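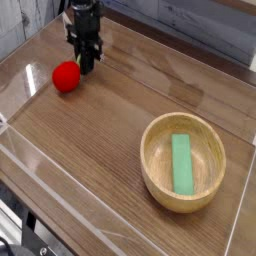
린네아 오베리(Linnea Åberg) 님 댓글: 지난번 공지에는 6월부터 회원만 빌릴 수 있다고 되어 있던데 비회원은 이제 아예 안 되는 건가요? 조카가 매주 그것만 기다려서요.

아닙니다, 비회원도 됩니다. 공지 문구가 애매했네요. 보증금만 따로 받습니다. 비슷한 문의가 계속 와서 아래에 다시 정리해 둡니다.

장난감 대여소 니나사이드(Ninside) 자주 묻는 질문
6월 수정본

이용 시간
오전 10시 문 열고 오후 5시 마감. 점심시간에도 엽니다. 마감 직전에 오시면 반납만 됩니다. 대여 처리는 4시 반까지.

가입은 어떻게 하나요?
방문 가입만. 신분증, 연락처, 아이 생년월. 아이는 안 데려오셔도 됩니다. 온라인 가입은 준비 중인데 언제 열릴지는 아직 모릅니다. 정해지면 여기에 올릴게요.

비회원 대여
가능. 한 번에 한 점, 기간은 일주일. 보증금은 반납하실 때 그 자리에서 돌려드립니다. 카드로 내셨으면 카드 취소라 며칠 걸립니다.

회원은 몇 점까지 되나요?
한 번에 다섯 점. 큰 장난감(미끄럼틀, 주방놀이, 붕붕카)은 그중 한 점만. 형제자매가 있어도 가족당 한도는 같습니다.

대여 기간과 연장
회원은 2주. 예약자가 없으면 한 번 연장됩니다. 전화나 문자로 하시면 되고, 반납일 지나서 연락 주시면 연장 안 됩니다.

연체하면요?
연체한 날만큼 대여 정지. 연체료는 안 받습니다. 사흘 늦으면 사흘 정지. 휴관일은 안 셉니다.

예약한 장난감은 얼마나 보관해 주나요?
문자 나간 시각부터 다음 영업일 마감까지. 못 오시면 미리 연락 주세요. 연락 없으면 다음 분께 넘어갑니다.

지금 몇 점이나 있어요?
대여 가능 목록에 올라 있는 건 137점. 수리 중인 것은 빠져 있습니다. 목록은 안내대에 인쇄본으로 있고 하루 한 번만 고칩니다. 오전에 본 게 오후에 없을수 있어요.

부품을 잃어버렸어요
일단 말씀해 주세요. 블록 한두 개, 카드 한 장 정도는 그냥 접수합니다. 그거 없으면 못 노는 부품이면 (퍼즐 조각, 리모컨, 자석 낚싯대 같은 것) 부품값을 받습니다. 나중에 찾으시면 환불. 영수증 꼭 가져오세요.

망가졌을 때
직접 고치지 마세요. 순간접착제 특히 안 됩니다. 떨어진 조각까지 봉투에 담아서 그대로 가져오시면 됩니다. 쓰다가 자연스럽게 닳은 건 비용 없습니다.

건전지 포함인가요?
아니요. 작동 확인용 건전지는 저희가 뺍니다. 규격은 통 겉면에 적혀 있습니다. 반납 때도 빼고 주세요, 안에서 새는 경우가 많습니다.

소독은 하나요?
반납 들어오면 닦고, 말리고, 점검한 뒤에 다시 내놓습니다. 천으로 된 건 세탁하느라 하루 더 걸려요. 그래서 방금 반납된 걸 보셔도 바로는 못 빌려드립니다. 알레르기 있는 아이면 미리 말씀해 주세요.

집에서 씻어서 반납해야 하나요?
마른 수건으로 한 번만 닦아 주시면 충분. 원목은 물에 담그지 마세요. 갈라집니다. 끓이는 것도 안 되요.

몇 살부터 빌릴 수 있나요?
나이 제한 없음. 다만 장난감마다 권장 연령 스티커가 있습니다. 36개월 미만이면 작은 부품 있는 건 권하지 않습니다. 집에 동생 있는 경우도 마찬가지.

배달되나요?
안 됩니다. 대리 수령은 가능, 회원 번호만 알면 됩니다. 큰 장난감은 상자 없이 나가니 차로 오시는 게 편합니다.

주차
건물 뒤편 60분 무료. 안내대에서 차량번호 등록하셔야 적용됩니다. 나가실 때 정산기 앞에서 전화 주시는 분 많은데 그때는 저희가 처리를 못 해요.

비카치(Bikach) 점에 반납해도 되나요?
됩니다. 대여한 지점이 달라도 상관없어요. 대신 전산 반영이 하루 늦습니다. 같은 날 새로 빌리실 거면 원래 지점으로 오세요.

안 쓰는 장난감 기증하고 싶어요
감사합니다. 부품 다 있고 작동되는 것만 받습니다. 봉제인형, 전집, 유모차는 안 받아요. 문 앞에 두고 가지 마시고 운영 시간에 안내대로.

생일파티용으로 여러 개 빌릴 수 있나요?
개인은 한도 그대로입니다. 어린이집이나 모임은 단체 대여 신청서를 따로 쓰시면 되고 2주 전까지 내 주세요. 양식은 안내대에 있습니다.

탈퇴
전화로 됩니다. 빌려 간 것 다 반납된 상태여야 하고, 연회비는 남은 달만큼 돌려드립니다.

여기 없는 질문은 문자로 남겨 주세요. 전화는 오전에 많이 밀립니다.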